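Drucken | Per E-Mail senden
Lesezeit: 3 Minuten

Protokoll der Arbeitsbesprechung Handgreifer
Projekt Zordale, Teilprojekt Textilien
Samstag, Beginn 10 Uhr
Teilnehmende: Mechanik, Datenerfassung, Auswertung; Firnasby per Telefon zugeschaltet

TOP 1 Stand der Geräte
Beide Handgreifer sind einsatzbereit. Gerät A läuft seit der letzten Wartung ohne Befund. Bei Gerät B wurde der rechte Gelenkbolzen nachgesetzt, das Spiel liegt wieder innerhalb der Vorgabe. Die Ersatzbolzen von Harms sind eingetroffen, Lagerort ist Schublade 11.

TOP 2 Fingerbeläge
Die Auswertung meldet Schlupf bei dünnen Strickstoffen, auffällig nach mehr als 100 Griffen ohne Reinigung. Ursache ist vermutlich Faserabrieb in der Belagstruktur. Beschlossen wird:
- Beläge nach jeweils 62 Griffen trocken abbürsten, kein Lösungsmittel
- Klebekante bei jeder Reinigung auf Ablösung prüfen
- Beläge nur paarweise tauschen, Tausch im Geräteblatt eintragen
Die von Pinard angebotene weichere Belagvariante wird vorerst nicht bestellt. Firnasby hält die Probestücke für zu dick, die Schließstellung müsste neu eingestellt werden.

TOP 3 Einstellung der Backen
Die Nullstellung wird künftig vor jeder Sitzung ohne Last angefahren. Beide Finger müssen gleichzeitig an der Mittellinie ankommen. Bei Versatz ist zuerst das Gestänge auf Schwergang zu prüfen, erst danach wird am Anschlag gestellt. Schrauben am Anschlag mit Lack sichern. Die bisherige Praxis, den Versatz in der Auswertung herauszurechnen, entfällt.

TOP 4 Greifversuche in der Wohnung
Als Unterlage dient weiterhin die rosa Decke auf dem Bett. Schwarze Textilien bleiben im Programm, obwohl die Konturerkennung in den Falten schwächer ausfällt. Der Stoff wird gefaltet abgelegt, der Greifer mit offenen Backen herangeführt und erst über dem Stoff geschlossen. Die Mechanik bittet darum, beim Schließen nicht nachzudrücken, da sonst die Arme seitlich belastet werden. 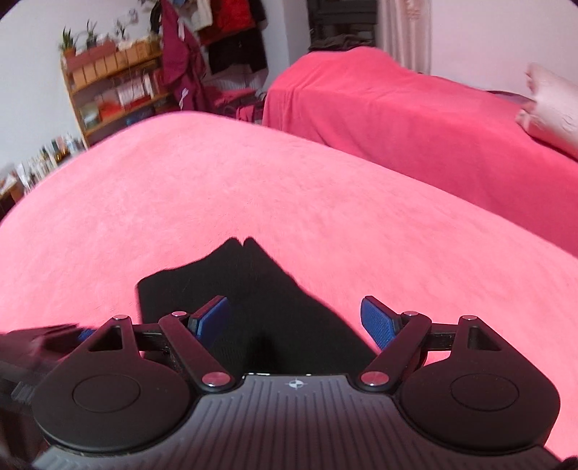
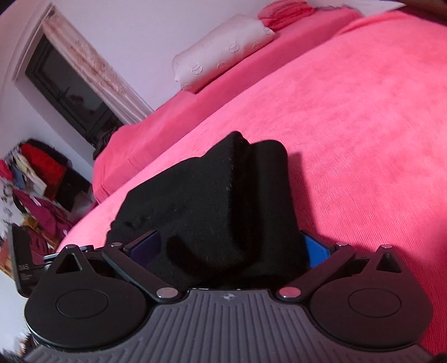 Handgreifer mit schwarzem Stoff über der rosa Decke; oben Backen offen, unten Stoff zwischen den Fingern

Zur Haltekraft liegen noch keine belastbaren Werte vor. Firnasby schickt die Federkennlinie nach, bis dahin bleibt die Vorspannung unverändert. Die Datenerfassung notiert abgebrochene Griffe gesondert, mit Angabe des Geräts und des Belagpaars.

TOP 5 Offene Punkte
- Geräteblatt um Spalte »Belag gereinigt« ergänzen (Datenerfassung)
- Nachbestellung Gelenkbolzen bei Harms, gleiche Ausführung (Mechanik)
- Rückmeldung an Pinard wegen der Probestücke (Mechanik)
- Schlupfauswertung getrennt nach Stoffart vorlegen (Auswertung)
- Klärung, ob Fett an den Bolzen zulässig ist oder nur Trockenschmierung (offen, Firnasby)

Nächste Besprechung im April, Termin folgt per Rundmail. Ende 11 Uhr.

Kontakt | © Projekt Zordale | Nach oben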